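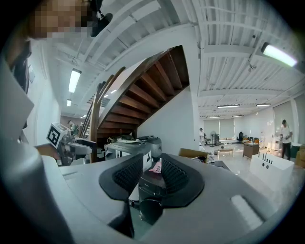 Right gripper width keeps jumping mid-demo, left one is fine

Posted in Hand-held grippers > Faults and repairs

Hi all! First post, and I have to say I'm loving this work so far. We're collecting demos with a pair of hand-held grippers, gray bodies, soft black finger pads, marker cube on top. We log to Zolitgate and I replay everything in Tisus before it goes to training.

My trouble is the right hand. The opening width reads nicely for a while, then drops to zero for a few frames and pops back. The arm we train (a Brikmont) learned it too! It let go of a full cup halfway to the shelf yesterday, and now I'm nervous about running it near people. Out of 1,144 demos, 44 have the drop. Left hand has none.

Already tried: new cable, fresh calibration, swapped the battery. We work in a big open room with fluorescent lights on the ceiling, if that matters. Any ideas?
kettle_and_cam

Accepted reply, 12 votes
joistbeam

Oh, I love this fault, I chased the same one for most of May! First thing, stop running that policy near anybody until you've cleaned the data. A gripper that opens by itself is a safety problem even with a plastic cup.

Now the fun part. Plot the width against the tilt of the hand. On ours every drop came when the palm rolled toward the ceiling and a light got into the view, the exposure dipped, and the finger tracking lost its lock. Our software wrote a zero when it lost track, and the trainer took zero as a real number. Check what yours writes. If it's the same:

Lock the exposure by hand, with the lights on.
Change the lost-track value from zero to blank.
Throw out the 44, or cut them before the first drop.
Retrain, then test with an empty cup and the speed turned way down, with your hand on the stop button.

We did 400 slow test grabs before we let ours go back to normal speed. Boring for an afternoon, and so worth it!

If the drops don't line up with tilt at all, I'd look at the finger pads next.

2 votes
Kubíček

Check the screws. Mine was a screw.

5 votes
slowgrab

Agree with joistbeam on the blank values. I'd add a check at the logging end too: if the width changes faster than a hand can move, beep. We put that in after 2,000 demos and I wish we'd had it from day one, it's such a nice feeling to catch a bad one while you're still standing there and can just do it over.

Kubíček has a point as well. A loose pad on ours gave jumps, but small ones, never down to zero.

kettle_and_cam
It's the tilt!! Plotted it over lunch and the drops all sit in one corner of the graph. Policy is off the arm, exposure is locked, going through the 44 now. Thank you!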